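How to Clean Up Your Email List Before a Big Send

I do this every December, right before the holiday promo goes out, and it takes me almost 30 minutes. 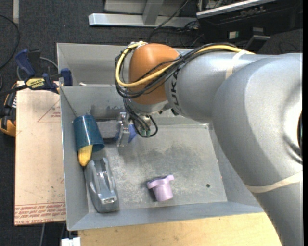 Step 1: Find the sleepers
Filter for anyone who hasn't opened or clicked in six months. My last pass turned up 321 people – ouch!

Step 2: Ask nicely
Send them one short email with a big "keep me on the list" button. Plain subject line, no coupon (I tried a coupon once and got a pile of bargain hunters).

Step 3: Let them go
Wait three days, then unsubscribe everybody who stayed quiet. Export a copy first!

Updated 9/2/19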